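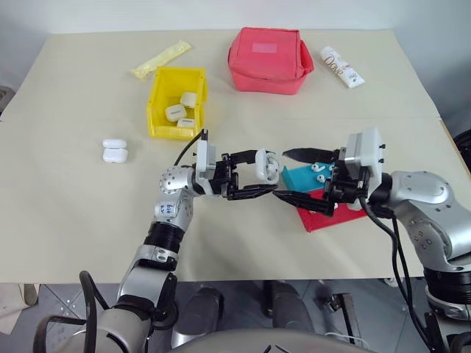
Sorting a box of used earbuds and cases before resale

Posted 2019-07-19 by Nustutach

I bought a mixed lot of wireless earbuds and charging cases. Most of the buds came out of their cases and I have no idea which belong together. So far I have put cases in a yellow bin and buds in a red tray. Some of the buds have smudges and scratches. Should I clean first or match first? I have 23 cases to get through before August.

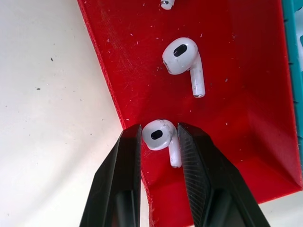

Two of the buds in the red tray, scuffs and all.

Dervishi

Clean first. Wipe the shells with a barely damp cloth, then go over the speaker mesh with a dry, soft brush. Hold the bud with the mesh facing down so the dirt falls out and not in. No water near the mesh. Cotton swabs leave fibers in it, so I quit using them. The gray metal at the end of the stem can be wiped with a little rubbing alcohol – let it dry before the bud goes back in a case.

Scratches stay. Put them in the listing.

For matching, check for tiny print on the stem or inside the lid, and keep different models apart. Set lefts and rights in two rows and pair the ones with similar wear. Then charge each pair in a case for some 5 minutes and see if both connect to a phone. Label the case with tape once a pair works.

Sokau

I just match by how dirty they are. Works most of the time. Also, check the rules where you plan to sell – a few sites don't take used earbuds at all.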